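생활공간 정리 실습 5주차 강의 노트
주제: 좁은 상판 위의 음료 자리
담당: Frida Oddsson

지난 시간 복습부터 합니다. 상판은 넓이가 아니라 깊이로 읽는다고 했습니다. 앞쪽은 손이 닿는 자리, 뒤쪽은 손이 닿는다고 믿는 자리입니다. 과제를 걷어 보니 다들 앞쪽에 모든 것을 올려 두고 뒤쪽에는 화분을 놓으셨더군요. 화분에는 유감이 없습니다만 점수에는 조금 반영했습니다.

1. 2단 선반을 쓰는 경우

2단 선반을 들이면 면적이 두 배가 된다고들 합니다. Nuttall 강의동 휴게실에서도 다들 그렇게 믿었고, 한 학기 뒤에는 어수선한 면적이 두 배가 되었습니다. 선반은 면적을 주는 대신 높이를 가져갑니다. 아래 칸에 컵을 넣으려면 컵 높이에 손 높이를 더해야 하는데, 손 높이를 빼먹은 설계도가 매년 나옵니다. 컵은 잘 들어갑니다. 꺼낼 때 뚜껑이 위 칸에 걸립니다.

실습에서는 다음 순서를 지킵니다.
먼저 선반을 상판 뒤쪽 절반에 놓습니다.
선반 앞에 빈 띠를 남깁니다. 폭은 컵 두 개가 나란히 설 정도.
위 칸에는 아직 아무것도 올리지 않습니다. 올리고 싶어도 참습니다.
컵은 앞쪽 띠에 모았다가 하나씩 옮깁니다.

위 칸을 나중에 채우라는 말에 해마다 항의가 들어옵니다. 일단 해 보고 항의하십시오. 강의 게시판에 양식이 있습니다.

2. 뚜껑 있는 투명 컵

투명 컵의 장점은 내용물이 보인다는 것이고, 단점도 같습니다. 갈색 음료가 셋이면 셋 다 홍차로 보이고, 마셔 본 뒤에야 하나가 간장 희석액이었다는 사실을 알게 됩니다. 2조의 용기에 경의를 표합니다. 색이 비슷한 것끼리는 붙여 놓지 말고, 제일 연한 것을 손에 가까운 쪽에 두십시오. 연한 것부터 찾는 사람이 많다는 것이 제 경험이고, 근거는 제 경험뿐입니다.

뚜껑에 마시는 구멍이나 꼭지가 솟아 있으면 방향을 맞춥니다. 방향이 제각각이면 줄을 아무리 잘 세워도 삐뚤어 보입니다. 옮길 때는 컵의 몸통을 잡습니다. 뚜껑을 잡고 드는 분들은 실습실 걸레의 위치를 미리 확인해 두세요. 개수대 오른쪽입니다.

3. 비용 이야기 잠깐

Stivport 매장에서 파는 뚜껑 컵은 낱개로 사면 1,000원, Edero 묶음은 100개 단위로만 팝니다. 작년 수강생 한 분이 묶음을 샀고, 남은 컵을 정리할 선반을 또 샀습니다. 기말 보고서 제목은 「수납의 수납」이었고 꽤 잘 썼습니다. 실습비로는 낱개만 인정합니다. 영수증은 원본으로 내시고, 커피값을 끼워 넣으면 제가 압니다.

4. 배치 중간 점검

컵을 옮기다가 중간에 멈추고 한 번 봅니다. 다 끝내고 보면 고치기 싫어지기 때문입니다. 볼 것은 컵 사이 간격, 선반 앞의 빈 띠, 그리고 음료 색의 순서입니다. 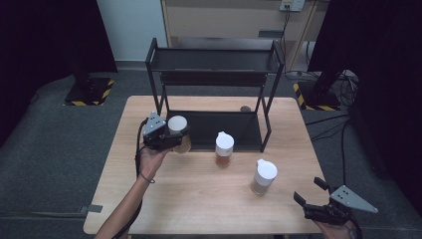

그림 1. 검은색 2단 선반과 뚜껑 컵 세 개

그림 1에서는 붉은 갈색 음료가 선반 아래 칸 바로 앞에 있고, 더 연한 황갈색 음료가 그보다 앞쪽, 오른편에 있습니다. 어두운 판 앞에 진한 음료를 세우면 색 구분이 어떻게 달라지는지 각자 적어 보십시오. 밝은 나무 상판 쪽에 둔 경우와 비교해서 쓰면 됩니다. "예쁘다"는 답으로 인정하지 않습니다.

5. 과제

집이나 기숙사의 상판 하나를 골라 배치도를 두 장 그립니다. 한 장은 지금 상태, 한 장은 고친 상태입니다. 두 장이 똑같으면 사유서를 붙이십시오. 원래 완벽했다는 사유는 지금까지 한 번도 통과하지 못했습니다.

배치도에는 컵을 잡는 손이 들어갈 자리를 점선으로 표시합니다. 제출은 904호 앞 수거함. 옆에 있는 Lulero 상자는 분리수거용이니 헷갈리지 마시고, 거기서 건져 올린 과제는 제출로 치지 않습니다. 다음 주에는 서랍을 합니다. 줄자를 가져오세요.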